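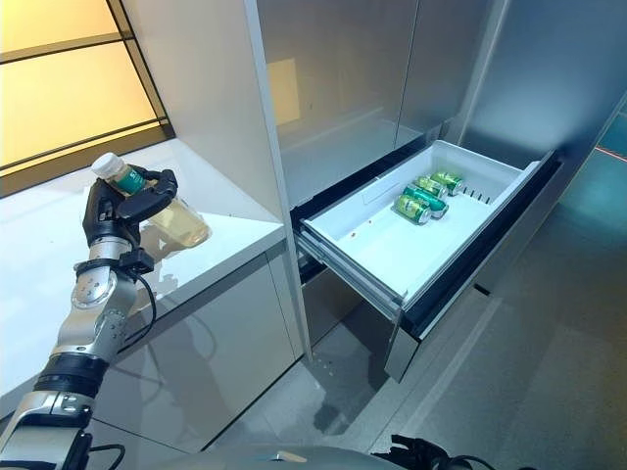
Garrafa de plástico transparente com rótulo verde e líquido amarelo-claro, segura sobre uma bancada branca.

Norow garante a subida e o prémio que vinha no contrato

Sexta-feira, 10 de junho de 2022

O Norow está na primeira divisão! A vitória por 2-1 sobre o Dukton, diante de 3.743 espectadores que encheram o Estádio Figueroa até ao último degrau, fechou uma época extraordinária e deu ao clube o lugar que lhe fugia há duas décadas. São 20 anos de espera, para quem os contou um a um na bancada nascente, e a festa que se seguiu esteve à altura: buzinas na avenida, cachecóis nas varandas e o autocarro da equipa parado quase uma hora à porta da sede, porque não havia maneira de avançar.

Com a subida chega também o dinheiro. Os jogadores tinham no contrato uma cláusula de promoção, negociada no verão passado, quando pouca gente fora do balneário acreditava nela, e o clube confirmou que vai pagá-la por inteiro até ao fim do mês. O valor individual varia consoante os jogos disputados. Quem participou em mais de metade das partidas recebe a quantia completa, os restantes recebem uma parte proporcional, e os três juniores chamados à equipa principal na segunda volta também estão incluídos (um pormenor bonito, que partiu do próprio plantel).

A direção explica que o prémio está coberto pelas receitas da época e pelo novo acordo com a Arnex, que passa a figurar nas camisolas a partir de agosto. O contrato com o patrocinador é válido por dois anos e prevê uma verba adicional caso a equipa termine na metade superior da tabela. O clube prefere não falar já dessa possibilidade, mas os adeptos, claro, não falam de outra coisa.

Quanto ao jogo, foi daqueles que se guardam. O Dukton precisava apenas de um empate para ser ele a subir e entrou como quem sabia disso, com linhas recuadas, muita calma nas reposições e um contra-ataque venenoso pela direita. Aos 17 minutos chegou mesmo ao golo, num canto batido ao primeiro poste que apanhou a defesa da casa a olhar para a bola. O Figueroa calou-se durante uns segundos e depois começou a cantar mais alto do que antes.

O Norow demorou a encontrar espaço. Teve um remate ao poste aos 31, um livre perigoso à entrada da área e um penálti reclamado que o árbitro, bem colocado, não assinalou. Só depois do intervalo, com a entrada de um segundo avançado e os laterais muito subidos, é que a equipa começou a empurrar o adversário para junto da sua baliza. O empate surgiu aos 58 minutos, num cabeceamento ao segundo poste depois de um cruzamento largo da esquerda, e a partir daí sentia-se que vinha mais.

E veio, mas tarde, muito tarde! Corria o minuto 89 quando uma bola dividida à entrada da área sobrou para o médio que entrara dez minutos antes. O remate saiu rasteiro, passou entre duas pernas e entrou junto ao poste. Houve gente a abraçar desconhecidos três filas abaixo. Os cinco minutos de compensação pareceram vinte, com o Dukton a meter o guarda-redes na área nos dois últimos cantos, e o segundo deles ainda obrigou a uma defesa incrível, com a mão esquerda, quase em cima da linha.

Vale a pena recordar onde estava esta equipa em março. Tinha perdido quatro jogos seguidos, caíra para o sétimo lugar e, numa tarde de chuva contra o último classificado, jogara perante 1.121 pessoas, a assistência mais baixa da temporada. Daí para a frente não voltou a perder. Foram dez jornadas de recuperação, com vitórias magras, um empate arrancado fora de casa com dez jogadores e uma goleada que pôs toda a cidade a fazer contas. A última jornada, contra o rival direto, era o final que qualquer adepto teria escrito.

O Dukton, diga-se, fez uma época excelente e merece o aplauso que recebeu das duas bancadas no fim. Os visitantes ficaram a dois pontos da subida, com a melhor defesa do campeonato e um plantel muito jovem que deve manter-se quase todo. Também os seus jogadores tinham um bónus de promoção em jogo, que assim fica por pagar. O clube anunciou, porém, que vai distribuir uma gratificação mais modesta pelo segundo lugar.

Para o Norow, o trabalho recomeça depressa. A licença para a primeira divisão obriga a melhorar a iluminação do Figueroa e a criar mais 100 lugares cobertos no setor visitante, obras que arrancam ainda este mês e que devem estar prontas antes do primeiro jogo em casa. Se houver atraso, a equipa pode disputar uma jornada em campo emprestado, hipótese que o clube considera pouco provável.

No mercado, a prioridade é segurar quem cá está. Sete jogadores terminam contrato a 30 de junho e quatro deles já têm proposta de renovação em cima da mesa, com um salário base um pouco mais alto e um novo prémio ligado à permanência. É a mesma lógica que deu resultado este ano: ordenados contidos e recompensa quando a equipa cumpre. Estão ainda previstos três reforços, um para cada setor, e o regresso de um extremo que esteve emprestado.

A receção oficial está marcada para domingo, às 17 horas, na praça em frente à câmara municipal, com entrada livre e música da banda local. A equipa sai do estádio em autocarro aberto meia hora antes e segue pela avenida, que ficará fechada ao trânsito a partir das 15. Os sócios com quotas em dia podem renovar o lugar anual a partir de segunda-feira, na secretaria, ao preço da época passada. A venda ao público em geral abre uma semana depois.

O sorteio do calendário realiza-se no início de julho e a pré-época começa poucos dias depois, com um estágio curto e quatro jogos de preparação, o último deles no Figueroa, para apresentação do plantel aos sócios.

Pesquisar no site... Pesquisar

Contactos | Ficha técnica | © 2022 Todos os direitos reservados | Voltar ao topo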